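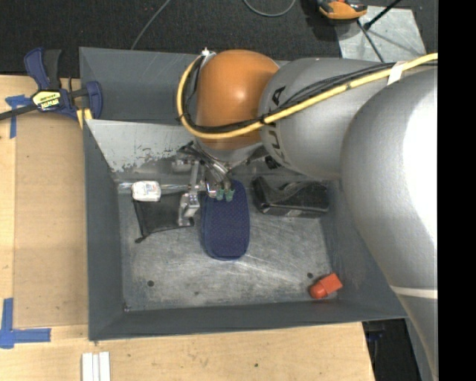
Office Print and Scan Replacement
Progress report to Gudrun Schwerdtfeger, Operations
Period: June through August
Prepared by Laurier MacPherson

Status

The project is on schedule for the main building and two weeks behind at the Ostermann Street annex. Spending is within the approved amount.

Work completed

We have installed 17 multifunction printers from Kenier, replacing the older desktop units on floors one through four. All of them print, copy, scan and staple. The two in the mail room also have the large paper deck, so staff there no longer reload in the middle of the billing run.

Badge release is turned on for every new machine. Jobs wait in the queue until the person who sent them taps in at a printer, and anything not picked up by 8 p.m. is deleted. Pages left on the output trays were the main complaint in the spring survey, and we have had no reports of them on floors where badge release is running.

Double-sided black and white is now the default. Color still works but has to be chosen in the print window. Accounting asked for single-sided as its own default and we made that change.

Training sessions were held on each floor, and 72 people attended. A one-page guide is posted next to each machine.

Problems

Scan to email failed for staff whose mailboxes had been moved to the new server. Flilteo, our service contractor, traced this to an old address book and loaded a new one. Fax forwarding in Human Resources is still not reliable and the old fax machine stays plugged in for now.

The annex delay comes from wiring. The copy room there has one network jack and needs three. The electrician is booked for September.

Toner

We are holding 100 cartridges for the retired desktop units. Pladico has agreed to take back unopened boxes for credit. Opened ones will be recycled.

Next period

Finish the annex. Move the remaining users, 200 in all, to the new print queues. Remove the old queues once those users have been moved.

Decision needed

Please confirm by the end of September whether the legal department keeps its own color printer. The lease on it renews automatically if we do not give notice.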